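Accès à Cerkow : nouvelles dispositions pour la saison

L'office intercommunal Grultura informe ses adhérents et les visiteurs individuels des modifications apportées à la desserte de Cerkow à compter du mois de mai. Ces dispositions annulent et remplacent celles qui figuraient dans le guide pratique de l'année précédente.

Depuis la gare de Grecu, la liaison par autocar demeure le moyen le plus commode de rejoindre le centre de Cerkow. Les départs ont lieu toutes les 50 minutes, de 6 h 20 à 21 h 40, devant la sortie nord de la gare. Le dernier autocar attend l'arrivée du train de 21 h 25 en cas de retard inférieur à un quart d'heure. Passé ce délai, les voyageurs sont invités à s'adresser à la station de taxis située de l'autre côté de l'esplanade.

Les billets s'achètent au guichet de la gare ou aux distributeurs de la société Clelero, qui exploite la ligne. La vente à bord est supprimée. Les titres achetés avant le changement de tarif restent valables jusqu'à la fin du mois de septembre, sans supplément. Les enfants de moins de six ans voyagent gratuitement lorsqu'ils sont accompagnés d'un adulte muni d'un titre de transport. 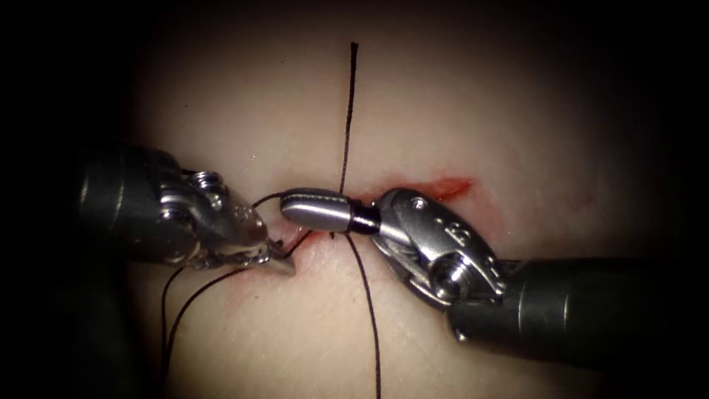
Les groupes de plus de huit personnes doivent réserver auprès de Clelero au moins deux jours ouvrables avant le départ. Les bagages volumineux et les bicyclettes sont admis en soute dans la limite des places disponibles. Les personnes à mobilité réduite peuvent demander une assistance à la gare de Grecu lors de la réservation.

Les automobilistes noteront que la route du col, qui culmine à 1 752 mètres, est rouverte à la circulation dans les deux sens. La traversée du hameau supérieur est limitée à 50 km/h. Le parc de stationnement des Remparts, à l'entrée de Cerkow, offre 200 places ; il est payant de 9 heures à 19 heures. Le stationnement sur la place du marché est désormais réservé aux riverains et aux livraisons. Une navette relie le parc à la vieille ville toutes les demi-heures ; elle est gratuite sur présentation du ticket de stationnement.

Les autocars de tourisme déposent leurs passagers devant la porte basse, puis rejoignent l'aire aménagée derrière le stade. L'arrêt est limité à dix minutes.

Les horaires complets sont affichés en gare de Grecu et à l'accueil de Grultura, ouvert tous les jours en saison de 9 h 30 à 18 heures. Les hébergeurs adhérents peuvent y retirer des dépliants à l'intention de leur clientèle.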